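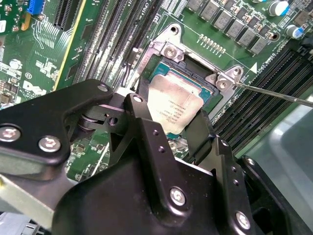
CPU1側のソケット。Xeonはまだ乗ってます

スレッド:DELLの中古タワー、CPUを外す順番で揉めています
掲示板「Gokeo 自作と中古の部屋」

1:ネジ山の民
職場の払い下げタワーをばらしています。CPUはIntelのXeon、板は緑色のDELL純正。ソケット脇の金具のネジにドライバーを当てたところで、同僚から「そこは回すな」と声がかかりました。別の同僚は「回せ」と言います。二人とも自信満々で、二人とも自分ではやりません。
どっちが正しいんでしょう。

2:グリス二度塗り
回すな派に一票。CPUを取るだけならレバーを起こして押さえ板を開ければ済む話で、金具ごと外すのは板を交換するときくらい。

3:mavro_fan
>>2
教科書的にはそう。ただ中古のDELLは前の持ち主が何をしたかわからない。うちのは押さえ板が歪んでいて、金具ごと外したほうが早かった。15年やっていて一度きりの話だけど。

4:グリス二度塗り
>>3
15年に一度の例を初手で勧めるのはどうかと思う。

5:mavro_fan
勧めてはいない。思い出話をしただけ。

6:通りすがりの電源屋
CPUの順番より先に、電源コードは抜いて電源ボタンを空押ししましたか。ここを飛ばす人が本当に多い。

7:ネジ山の民
>>6
抜きました。空押しもしました。二回。
結局レバー側からいきました。ネジは締まったままのほうが気持ちも締まるので。現状こうです。
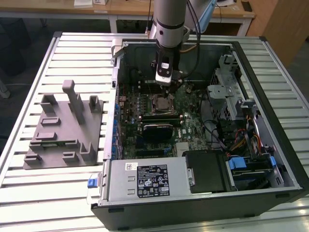 ケースは横倒し、ソケットは空。下の緑がメモリスロット

8:グリス二度塗り
おつかれ。空になったソケットには早めにカバーを。なければ何か清潔で硬いものをかぶせる。ピンを一本曲げたら板ごと終わりです。

9:ゴサール坊主
>>8
カバーなんて普通捨ててるでしょ。私はGosarの部品箱に入っていた透明ケースの蓋を切って使ってる。見た目は弁当。

10:通りすがりの電源屋
電源は銀色のやつですね。ラベルが上を向いているうちに、型番と出力を撮っておくといいですよ。組み直してから「何ワットだっけ」となって、もう一度開けるのは切ないものです。経験者は語る。

11:青レバー愛好会
青い樹脂のところを触れば何かが外れる、というこの親切設計が好き。拡張スロットのクリップまで青くて律儀。

12:mavro_fan
>>11
で、その青いのが経年で折れる。

13:青レバー愛好会
>>12
折ったことがない。力の入れ方の問題では。

14:mavro_fan
冬の倉庫で同じことを言ってみてほしい。

15:ネジ山の民
仲良くしてください。
ついでに質問です。赤、黄、黒の電源線の束が右側で好き勝手に曲がっているのですが、結束バンドでまとめたほうがいいですか。

16:ゴサール坊主
まとめなくていい。どうせまた開ける。

17:グリス二度塗り
まとめたほうがいい。蓋を閉めるときに挟む。

18:ネジ山の民
ありがとうございます。何も決まりませんでした。

19:通りすがりの電源屋
マジックテープ式で緩く留めればいいのでは。Brenixの店頭で652円でした。

20:グリス二度塗り
>>19
高い。隣の棚に同じようなのがもっと安くあった。

21:ゴサール坊主
ところで外したXeonはどうするの。中古で売るなら1,235円が今の私の最高提示額です。送料はそちら持ちで。

22:ネジ山の民
>>21
清掃して戻します。売りません。その額なら箸置きにします。

23:青レバー愛好会
戻すときは三角の印を合わせるのを忘れずに。向きが違えば入りません。入らないときは力を足さずに一度お茶を飲む。

24:mavro_fan
お茶は別の部屋で。

25:ネジ山の民
了解しました。アルコールと不織布を取ってきます。例の同僚二人は先に帰りました。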